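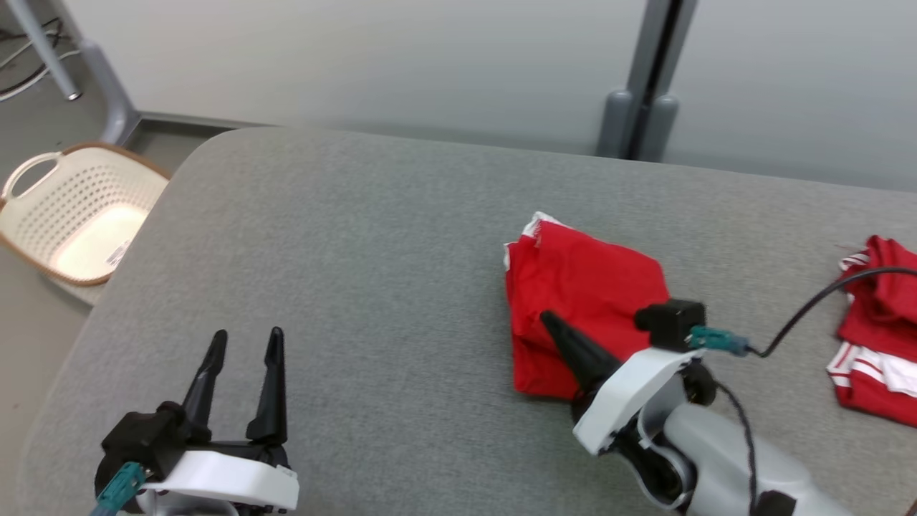
Red garment on the grey padded table, both grippers in view.

September 5, 2023

Job 803, Pornelix touring bike, steel frame, Myung hubs. Back again with the creak. The ticket says "noise from the pedals when climbing". Last time we regreased the bottom bracket and sent it out, and the owner got as far as the Stastport hill before it started again.

Rode it up and down the lane before touching anything. Creak is there on the left pedal stroke, once per turn, only under load. Standing up makes it worse. Freewheeling it is silent. Sitting down and spinning an easy gear it is silent too, so it won't show in the stand and every check today meant another trip up the lane.

Pedals first. Swapped them for the workshop pair. No change. Cleaned the owner's pedal threads anyway and greased them before they went back on. The left one has a bit of play in the bearing, not enough to matter yet. Put it on the ticket.

Saddle and seatpost next. The noise is there standing up, so I didn't expect much, but the post hadn't been out for a long while and took some twisting. Wiped out the seat tube, fresh grease, back to the tape mark. No change.

Chainring bolts. Outer ring is the 46 and it has had a hard life. Two of the bolts were dry and one turned further than it should have before it bit. Took all of them out, cleaned them, light grease on the threads and on the faces where the ring sits on the spider. Thought that would be it. Up the lane and the creak was still there, perhaps a shade quieter, though by then I was listening too hard to trust myself.

Crank arms off. Left arm came off easier than I like. Square taper, and the flats on the axle have a shiny band on one side only. Inside the arm there is a matching mark. No crack that I can find, went over it with the lamp and the magnifier and again after degreasing. Cleaned both faces, refitted dry, torqued to the chart on the wall. Swapped the washer under the bolt as the old one was dished.

Creak gone on the first run. Came back on the third run, fainter.

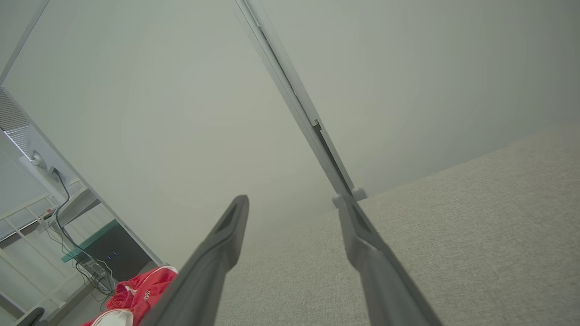

So the arm is moving on the axle and has probably worn itself a new shape. Retightening will hold for a ride or 2 and then it will loosen again, which fits with what happened after the last visit. When we had the bottom bracket out we will have taken that arm off and put it back, and it stayed quiet just long enough to leave the shop.

Tried the workshop spare left arm, same length, scruffy but sound. Silent, 3 runs up the lane, the last one in the biggest gear I could turn. Put the owner's arm back on to be sure and the noise returned. Good enough for me.

Wants a new left arm. The axle flats look all right apart from the polish, and the spare sat on them at the proper depth, so I'd leave the bottom bracket where it is. If the owner would like a full chainset then it makes sense to do the 46 ring at the same time, as the teeth are starting to hook. Both prices to go on the ticket and let them choose.

Bornance have the arm listed but not in stock, due in October. The spare can go on the bike until then if the owner needs to ride. Write it up as a loan, please. The last spare we lent out never came back.

Other bits while it was in the stand:

Rear Myung hub has a slight roughness when turned by hand. Backed the cone off a touch and it cleared. Check it again when the arm is fitted.

Front brake blocks near the line. Rear ones fine.

Chain measured and is past the first mark on the gauge but not the second. Leave it if they keep the old rings, change it if they go for the chainset.

Mudguard stay on the drive side had lost its end cap. Fitted one from the tin.

No charge for today's labour in my view, as we should have spotted that polished band last time round. Test ride under load before any creak job goes out, and ride it more than once. Adding that to the sheet by the stand.

Still to do: ring the owner, order from Bornance, find the small torque wrench. It isn't on its hook and I used the big one for the crank bolts, which is fine for those but no use for the stem on the next job.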